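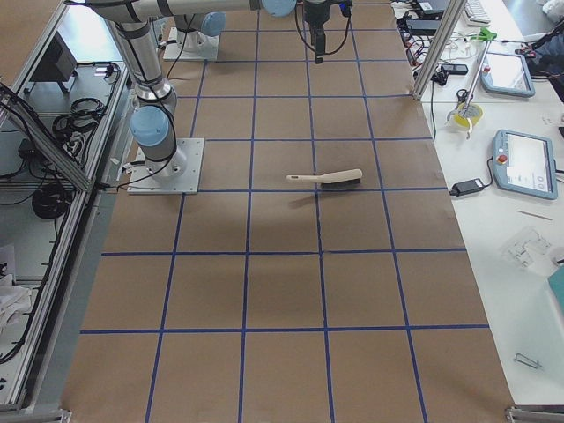 Zanomo has started the second round of recordings for its learning system Aris, the company informed on 2024-06-27. The work is done at its Villalobos site, where operators guide robot arms through simple household tasks and every attempt is saved as an example. The table is covered with brown paper and divided by blue tape into a grid, and an object such as a brush with black bristles is placed in a different part of the grid before each attempt. In this way the system should learn to find and grasp the object wherever it lies, also when the handle points in another direction.

The first round began in February with 13 objects. The new one has 29, and each of them will be recorded in at least 129 attempts. Failed attempts are also kept, but they are marked separately.

The recordings are shared with Butari, a partner company which trains the model and sends back a new version every five weeks. Zanomo expects to finish nearly all of the brushes and cloths before the autumn. Bottles and other transparent objects will follow after that.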